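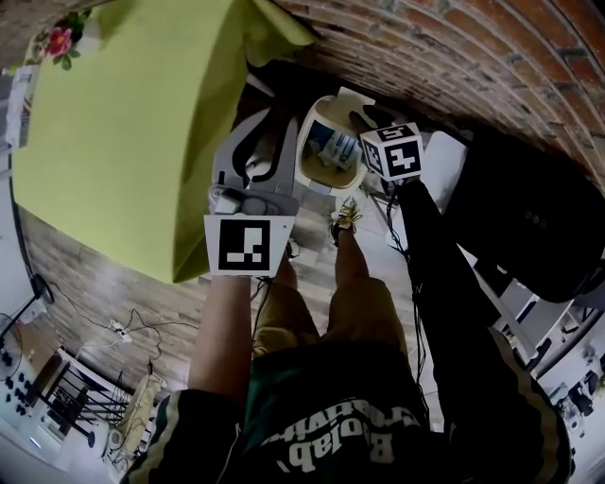
Grippers, Cameras and Cloth
Handout 9, Robot Handling Lab

Reading before the session: the calibration notes from handout 7, and the two pages on fisheye lenses in the course reader. Bring your lab notebook. Group assignments are on the lab door.

Why this session exists

Up to now you have been driving the arms with the teach pendant, and most of you have found out how slow that is. Stacking blocks with a pendant is fine. Folding a blanket with one is misery. So for the next part of the course we collect demonstrations by hand: you hold the gripper yourself, you do the task, and the cameras and markers record where your hands went. Later the arm tries to do the same thing. I love this part of the course, and I think cloth is the best possible subject for it, because cloth punishes every lazy decision you make about fingers, speed and camera placement!

We are comparing two hand-held grippers this term, the Lurkis and the Vlad (named by an earlier class, and the name stuck). Both are printed in-house and both take the same marker card on the front, so the tracking code doesn't care which one you have in your hand. Your fingers will care a lot.

The two grippers

Lurkis. Curved fingers, driven by a trigger through a small gear pair. Closes gently and stays parallel for most of its travel. Very good at picking up the edge of something padded. The weak spot is thin material lying flat on a table: the finger tips ride up over it and close on nothing. If you tilt the handle forward a little and come in low, you can usually get under a hem, but it takes practice.

Vlad. Straight fingers with narrow tips, spring closed, so you squeeze to open. It bites hard (hence the name). Wonderful on a dish towel and rather mean to anything quilted, where it grabs the outer layer and leaves the filling behind. Your hand also gets tired, and tired hands make wobbly recordings. Swap operators after 11 runs.

Please don't decide on a favorite before you have tried both on all of the materials. Last February I was sure the Vlad would win on everything lighter than a bath towel, and the pillowcase results went completely the other way.

Tracking and the marker card

A single flat card gives us position and orientation as long as the camera sees it well. What does "well" mean? Mostly three things have to be reasonable at once: the card has to be large enough in the image, it must not be turned too far away from the lens, and its border has to be unbroken. A fold of cloth hanging over one corner is enough to lose the whole card, even when you yourself can still read the pattern easily. The detector looks for a complete border first and only then tries to decode what is inside it.

A marker cube is more forgiving. With different patterns on different faces, there is nearly always one face turned toward the camera, and when two or three are in view at once the pose estimate settles down nicely. The price is size. A cube sticks out, it bumps into things, and it is a nuisance when both hands have to work close together over a bin.

Something to think about for the write-up: a pose from one small flat card can flip between two answers that look almost the same to the camera. Plot the tilt angle against time and look for sudden jumps. If you find them, say which frames you threw out and how you picked them.

Camera choice

We use the head-mounted wide camera for everything in this session. The reason is reach. A narrow lens gives you a lovely sharp marker until you lift the cloth to chest height, and then the marker is gone. With the wide lens you keep both hands and the work area through the whole motion, and you pay for it near the borders, where straight walls bow and square markers turn into something like kites.

Undistort before you detect. I'll say that again during the session, and somebody will still forget! With the old calibration file the errors near the middle are tiny and everything seems fine, so look at the outer third of the image when you check your work. The current file is on the Drustell machine, in the shared folder, and it was made with the lens locked at its present focus. If you touch the focus ring, tell me and we'll make a new one.

What to do in the session

1. Check that your gripper opens and closes fully. Check that the card is flat and firmly attached.
2. Start the recorder and hold both hands still for a slow count of three. We use that stretch to estimate jitter.
3. Pick up the cloth by one edge, lift, fold it over, lower it. No hurrying.
4. Release completely and open the fingers all the way before you move off.
5. Hold still again, then stop the recorder.
6. Write down the material, the gripper, the operator and anything odd. "Slipped once, regrasped" is a perfectly useful note.

Keep the failed runs. Don't rename them, don't trim them, just mark them F in the log. The set from the Visumstead class has 1,671 usable runs in it, and the failures turned out to be what we argued over most.

A word on cables: look down before you step back. Tuck slack away from your feet, and if a cable tugs at your sleeve while you lift, stop the run and reroute it. A tugging cable changes how you move, and it shows up in the data as a funny little hitch near the top of the lift.

Disk space

Recordings go to the Drustell machine. Each group has room for 2,000 clips, which is plenty. Copy your log file over at the same time as the clips.

Questions for your notebook

Which gripper lost the cloth more often during the lift, and was it at the same height each time?

For what share of each run was the flat card detected? Compare a run where you folded toward yourself with one where you folded away.

Would moving the card to the back of the hand help? Sketch it, and mark where the cloth would cover it.

Write-ups are two pages plus plots. Bring the notebook again next time, when we put the same fingers on the arm and play your runs back at half speed.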